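A luz verde não quer dizer nada

Opinião. Igor Mikuš

Escrevo isto à pressa, entre duas reuniões, porque o relatório da Venstead sobre a falha de novembro já circula e a conclusão é a de sempre: erro do operador. Não aceito. Perderam-se 1,649 registos de demonstração, tudo gravado com as pinças de mão do projeto Molo, e a culpa vai para quem as segurava?

O que falhou foi a sincronização. Uma das pinças perdeu o relógio comum e continuou a gravar como se nada fosse. Dois ficheiros por sessão, um certo, outro atrasado. Sem aviso, sem apito. E a luzinha verde sempre acesa. 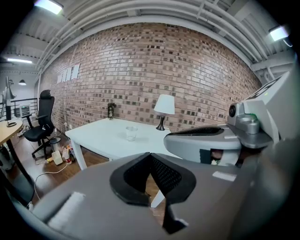

Indicador verde no topo da pinça, junto ao painel de marcadores. Ao fundo, a mesa com o copo e o candeeiro.

A Rozália Hrnčiar disse-o na primeira semana: o verde indica que há corrente. Mais nada. Está no manual, página 9, letra miúda. Mas toda a gente lê verde como "está tudo bem", é assim nos semáforos, nos elevadores, na máquina do café. Quem desenha um aparelho destes sabe isso, ou devia saber.

E depois a sala. Trabalha-se com um aparelho em cada mão, olhos na mesa, gente por perto. Quem é que vai andar a confirmar um ponto de luz de lado?

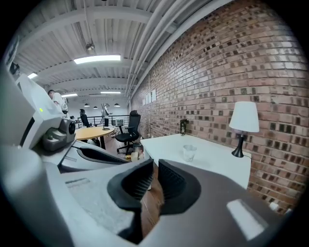

O que o relatório não diz

Não diz que o Vilém Danko pediu um aviso sonoro e levou com um "fica para a próxima versão". Não diz que o software Tanguy tinha o alarme de desvio desligado de origem. Desligado! Foram precisos 12 dias para alguém abrir os dois ficheiros lado a lado. Doze dias de trabalho para o lixo.

Diz, isso sim, que o operador "deve verificar o estado do equipamento antes de cada sessão". Verificar como? Pelo lado de fora uma pinça dessincronizada é igualzinha a uma boa. A mesma caixa cinzenta, o mesmo marcador, a mesma luz.

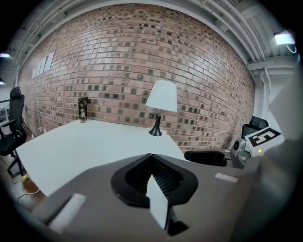
Marcador preto e branco e, logo por baixo, a luz verde do aparelho à direita.

Dirão que são só dados, ninguém se magoou. Pois. Mas estes dados ensinam braços que vão trabalhar ao pé de pessoas. Um atraso gravado é um atraso aprendido, e um braço que fecha tarde é assunto de segurnça, por muito que a Venstead o arrume na gaveta da qualidade. O Lachlan Tosh acha que exagero. Talvez. Prefiro exagerar agora.

Quem segura as pinças está debruçado sobre o tampo, com as duas mãos ocupadas e a atenção no objeto. É para essa pessoa que o aviso tem de ser feito.

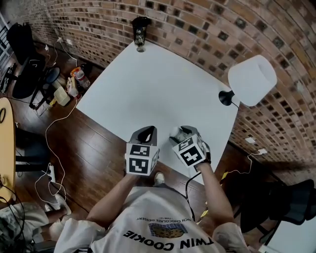

O que peço

Alarme de desvio ligado de origem. Um apito, feio que seja. Gravação que pára sozinha quando os relógios se separam. E a frase sobre o operador fora do relatório, com um pedido de desculpa a quem lá esteve a repetir tudo dois turnos seguidos.

A próxima revisão é às 9 da manhã. Vou lá estar, e levo os ficheiros comigo.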